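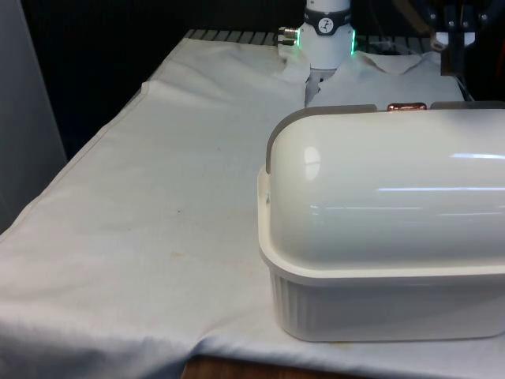
Container shaped like a bread box, with a domed lid, off-white, on a white cloth.

Re: [Gullar-bakers] Does a bread bin make any difference?
Saturday, October 24, 2020

On the list last night, someone wrote:

> I've come round to the view that bread in a proper bin keeps
> twice as long as bread in a bag. Murkimetti tested this over
> the summer and found their vented bins gave five extra days.
> I've ordered one. Anyone who bakes more than once a week
> should do the same.

Twice as long as what, though? I went and read the Murkimetti page. They used one white tin loaf in the bin and one in an open paper bag, in June, in a kitchen whose temperature they don't give. The end point was "no longer pleasant". Pleasant to whom? I'd want to see a few dozen loaves before I parted with 50 quid, and I'd want them judged by someone who isn't selling bins.

Going stale and going mouldy are also two different problems and that page mixes them up all the way through. A closed box slows drying, fine. It also keeps the damp in, so the crust goes leathery and a warm kitchen will give you green spots sooner. Vents let some of that out, and then you're back to drying. I can't see how one box fixes both.

My own notes, for what they're worth: 465 g sourdough, half rye, cut side down on a board with a tea towel over it. Good for four days, toast on the fifth. The same dough in a borrowed Gezer bin got me to day five with a worse crust. That's two loaves, so please don't quote it at anybody.

Slicing and freezing still beats all of it. We've had this out on the list before and I don't remember anyone coming up with a decent case against, apart from freezer space.

By the way, is the Gomia stoneground still 120 for the big sack delivered? Their site won't load for me and I'm down to the last scoop.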